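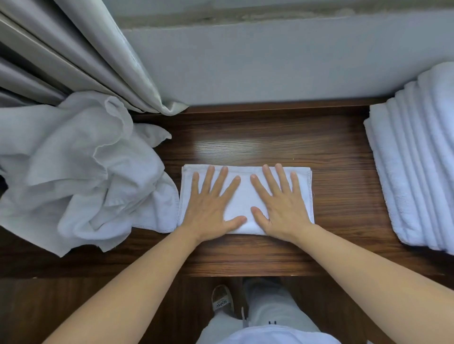 Friday, August 23, 2024
Towel folding, segmentation of human demos. Notes by V. Halász, for the Allau folder.

Spent the day on the boundary problem. We have 514 demo clips from the Pleddale set now, all head camera, all bare hands. The policy trains fine on the fold itself. Where it falls apart is the end of an episode: the arm finishes the last fold and then either hovers or starts the fold again on the same towel. Benedek's guess since spring has been that our end labels are bad, and after today I think he is right.

What we were doing: the end of a fold was marked at the first step where both hands stop moving for longer than a threshold. That works for people who fold and let go. It does not work for people who flatten the towel with both palms when they are done. With palms down the hands hold still, the label fires, and the release gets cut off or pushed into the next episode. So the policy sees plenty of pressing and very little letting go.

Changed the labels as follows. Fold, press and release are separate segments. Press begins when both palms are on the cloth and the fingers are spread. Release begins at the first upward motion of either wrist after that. Stacking is its own thing and no longer counts as the tail of the fold.

Relabeled 14 clips by hand to check the rule before running it on everything. Agreement with Benedek's labels was good on fold and press. We differed on 4 clips, all of them stacking. He calls it stacking as soon as a hand touches the pile. I wait until the towel on top is in place and the hands are working on the pile as a whole. Went with his version. Mine needs knowledge of what comes later in the clip, and we want something the online labeler can do too.

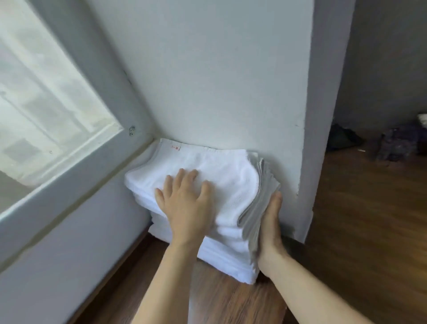 Pile by the column, left palm on the top towel, right hand at the side folds. Labeled "stack-adjust".

Stack-adjust is the new class. The two hands do different jobs in it, one flat on top and the other at the side, and the old two-hands-still rule misses it or calls it press. For now each hand gets its own label and the class is read off the pair.

Open question is what to do when both hands are flat on a finished stack. By the palm rule alone it is a press, but there is no fold before it.

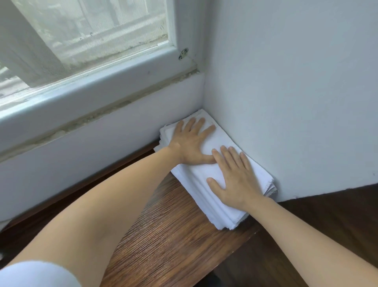

I added a check on cloth height to separate the two: if the surface under the palms is higher than one folded towel, it goes to stack-adjust. Depth is noisy next to walls, so the height comes from the median over 5 consecutive depth maps. Crude, but it sorted the hand-labeled clips the way we both wanted.

Retraining with the new labels started this evening on the Orbán machine. Same seed and same learning rate as the last run, only the labels changed. Full relabel took less time than I expected.

To do:
Benedek Borbély to look at the clips where the height check and the palm rule disagree.
Me: fix the viewer so per-hand labels show in two rows.
Ask Ciddale if their December clips have depth. If they do not, the height check is no use there and we need another cue.
Dark cloth not tested at all. Everything relabeled by hand so far is white towels.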